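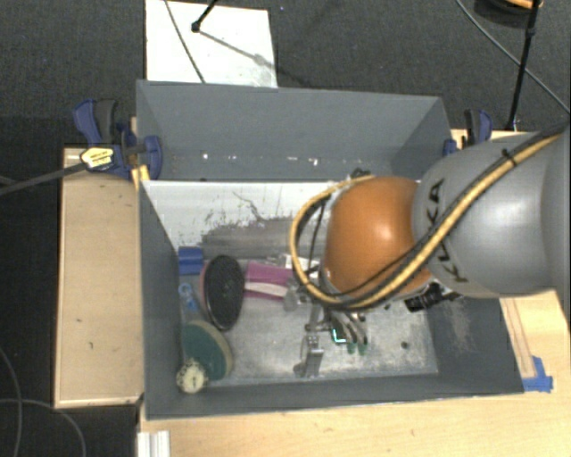

Page last changed: 2022-04-25

Zerau Stacking Crate, 56 litre

Sold singly or in sets. Grey only.

We have been selling the Zerau for long enough to have heard every question that can be asked about a plastic crate, and a few that can't. It holds things. When you put another one on top, it holds more things. If you were hoping for a crate that would change how you feel about your loft, the shop down the road does a wicker one with a ribbon.

The Zerau started as a fruit grower's crate and still behaves like one. The base is ribbed underneath and flat inside, so a jar stands upright in it and doesn't lean on its neighbours. The rim is turned outwards and down, which gives you something to hold that isn't a knife edge. Anyone who has carried forty books up a staircase in a crate with a mean little rim will know why we mention this second.

What it's good for

Books, up to the point where you can't lift it. Tins. Wet boots. Seed potatoes in the spring and the dahlias in December, when they have to come in and nobody has made room for them. Christmas lights, though it won't untangle them. Tools of the ordinary sort: hammers, saws, that drill with the wrong charger.

It does nicely in the boot of a car, where it stops the shopping rolling about, and it will sit under most workbenches. A customer wrote to tell us it was the ideal size for a tortoise. We passed no comment then and pass none now, except that the drain holes are sold plugged and the tortoise should be consulted.

What it's not good for

Paper you care about, in a damp shed, without a lid. Standing on. We know you will stand on it, and we've done it ourselves, but the Zerau was tested with a spread load and your left foot isn't one. It is also a poor choice for anything you want to find quickly in the dark, as all Zeraus look alike from the outside. Buy the label holders, or write on masking tape like everybody else.

Sizes and such

Length outside: 675 mm
Capacity: 56 litres
Handholds: 2, one at each end
Drain holes: 2, plugged (pull the plugs out from below with a thumb, keep them somewhere you'll remember)
Material: polypropylene
Colour: grey
Stacks: yes
Nests: no

That last line causes more returns than the rest of the page put together, so let's be plain. Stacking means one full crate sits on top of another full crate. Nesting means one empty crate drops inside another empty crate and takes up hardly any space. The Zerau stacks. Its walls are close to upright, and you get a good deal more inside it for that, but an empty Zerau takes up exactly as much room as a full one. If you need to put twelve of them away for the winter, you need a space the size of twelve of them.

If nesting matters to you, look at the Dratura. It has sloping sides and costs a little less. It also has a habit of gripping its brothers when they've been left nested in the cold, and two people are sometimes needed to part them, pulling in opposite directions and blaming each other. We stock both and lose no sleep over which you choose.

Why only grey?

We used to do a green. The green faded on one side if it stood near a window, so that you had a crate in two greens, and people rang up about it. Then there was a red, which didn't fade but which rubbed off faintly on a pale carpet in Hove. The grey has never made anybody ring up. Hawi Kumsa, who runs our warehouse, is of the view that grey is what crates are, and she has to look at more of them than you do.

Lids and other extras

The lid is sold apart and made by Lecomte. It's a clip-on lid in the same grey, near enough. It keeps out dust, mice of average ambition and rain that falls straight down. It doesn't make the crate watertight, whatever the old catalogue said. Aurélien Langlois wrote that part of the old catalogue, and has since moved on to garden hoses, where his confidence is better placed.

You can stack lidded crates on lidded crates, and unlidded on unlidded. You can put an unlidded crate on top of a lidded one as well. A lidded crate on an unlidded one also works. We only list all four because we've been asked about all four.

The Akov label holder is a clear pocket that hooks over the rim. It takes a card the size of a playing card. Please don't glue it. The hook looks flimsy in the packet and then won't come off when you want it to, so glue is the last thing it needs.

Looking after it

Washing-up liquid, warm water, a brush. Dry it upside down. A pressure washer won't hurt the crate but will fire whatever was in the corners straight back at you. Sticky labels come off with cooking oil and patience, and a hairdryer speeds things up if you keep it moving.

Don't leave it against a stove. One came back to us shaped like a saddle, with a note saying it had "gone funny". It's on the shelf in the office now and holds the stapler.

Leave the crate out all year by all means. The surface will dull and go a bit chalky after several summers, and it will carry on holding potatoes in the same way as before.

Delivery and returns

Because they don't nest (see above, at length), larger orders arrive in a larger box than you're expecting. The driver will not take it upstairs. Have somewhere ready for it that isn't the hall.

Unused crates can come back within a month. Used crates can come back if there's something wrong with them, and "it's full" has been ruled on. If a handhold splits in ordinary use we'll send you another crate and you can keep the split one for coal.

Also on this shelf

Dratura nesting crate
Lecomte clip-on lid
Akov label holders
Spare drain plugs (for those who didn't remember where they put them)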